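Desk clearing task, notes
1/13/26
Celeste Morais

Second session on the clutter task for the Vokaler class project. Norbert Hajdu ran the recorder and I did the hand-held grippers. We got 30 takes before lunch and kept most of them. The rest had one tag block turned too far away and tracking dropped out.

Changed the start pose. Both grippers now begin over the near edge, tips forward, and we wait for the green lights before calling go. Norbert wants a one-second hold at the start of each take. Fine with me.

Bags are harder than boxes. If I close on the middle, the bag slides. Pinching a corner with the left and following with the right went better. Log file is around 157 MB per take, so we need to move the July set off the Coelho drive.
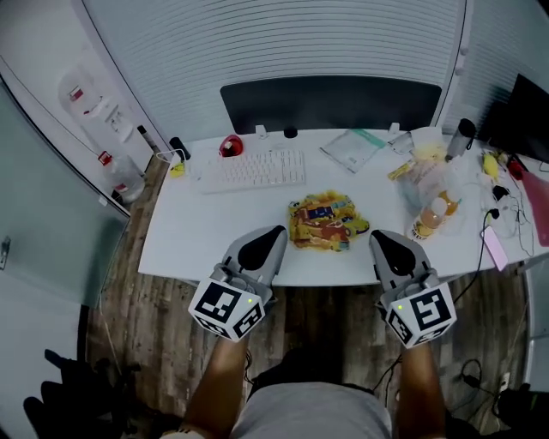 1 min read

Snack bag in the center, ahead of the tips, keyboard behind it. Keep the bag there for the next block and leave the mouse to the left of the keyboard.

To do: rerun calibration, rename takes from 111 on.

Recent entries
Tronolent mount, second print
Tag tracking dropouts
Flotetti recorder setup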